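Suche Suchbegriff eingeben Suchen

Über uns: Institut Tistenura für Haushalts- und Werkstattautomation

3. September 2019 — von Henrike Nolte

Das Institut Tistenura prüft, welche Arbeiten in Haushalt und Werkstatt Maschinen heute zuverlässig übernehmen können und welche noch nicht.

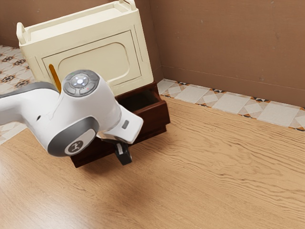 Auftraggeber sind Hersteller, Wohnungsunternehmen und Träger von Pflegeeinrichtungen, die vor einer Anschaffung eine unabhängige Einschätzung wünschen. Eigene Geräte vertreibt das Institut nicht.

Die Arbeit gliedert sich in zwei Abteilungen. Die Abteilung Simulation unter Leitung von Dr. Divya Nair untersucht alltägliche Handgriffe zunächst am Rechner: Schubladen öffnen und schließen, Schranktüren bewegen, Gegenstände ablegen. Ein Roboterarm mit zwei Greiffingern muss dabei mit Möbeln zurechtkommen, die für die menschliche Hand gebaut wurden. Die Abteilung Erprobung, geleitet von Jagadeesh D'Souza, wiederholt ausgewählte Aufgaben an realen Einrichtungsgegenständen und an Werkbänken.

Der Prüfkatalog Flindo umfasst derzeit 200 Einzelaufgaben. Bewertet wird nach 4 Stufen, von »nicht ausführbar« bis »ohne Aufsicht ausführbar«. Die höchste Stufe wird im Haushaltsteil bislang selten vergeben. Wiederkehrende Arbeiten an festen Stationen, etwa das Einlegen gleichförmiger Teile, gelten als weitgehend beherrscht. Unaufgeräumte Zimmer, verkantete Schubladen und weiche Textilien bereiten dagegen weiterhin Schwierigkeiten — auch dort, wo die Simulation gute Werte liefert. Diese Abweichungen werden in jedem Prüfbericht gesondert ausgewiesen.

Die wissenschaftliche Gesamtleitung liegt bei Prof. Dr. Qiuyue Tang. Für Anfragen aus Industrie und Handwerk ist Venkatesh Suvarna zuständig. Studierende technischer Fachrichtungen können ihre Abschlussarbeit am Institut anfertigen; Bewerbungen für das Sommersemester werden bis Dezember entgegengenommen. Prüfberichte sind auf schriftliche Anfrage erhältlich, sofern der jeweilige Auftraggeber der Weitergabe zugestimmt hat.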